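Sunday, July 16, 2023

Rain until lunch, so I stayed in and got on with the blocks.
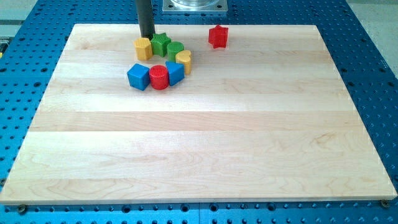 I wanted to settle which ones go in the first tin for the Mildale playgroup. Bontu Gidey had asked for something the smallest ones can hold without help, and she was firm that stars and hearts should be in it. I'd have left the hearts out. They fall over on carpet. But she has the children all week and I don't, so hearts it is.

The colours are staying at red, blue, green and yellow. I did think about orange, then looked at what Jikalden charge for a new colour — 49 pounds before you've bought a single block — and thought better of it.

The maple board is good. Pale enough that every colour shows up on it, even the yellow, which I had worried about. The old grey tray made the blue look black. I'd like a smaller board for the playgroup, with the same sort of wood, and will ask at Wudska what they have in the way of offcuts.

Still not decided about cylinders. They are easy to grip with those ridges but they roll, and Bontu has a sloping floor by the door. Cubes are no trouble.

Had soup at two. Rang Mum. Wrote out the labels in the evening, 24 of them, and spelt triangular wrong on the first three. Need to post the order form tomorrow and find the lid for the tin.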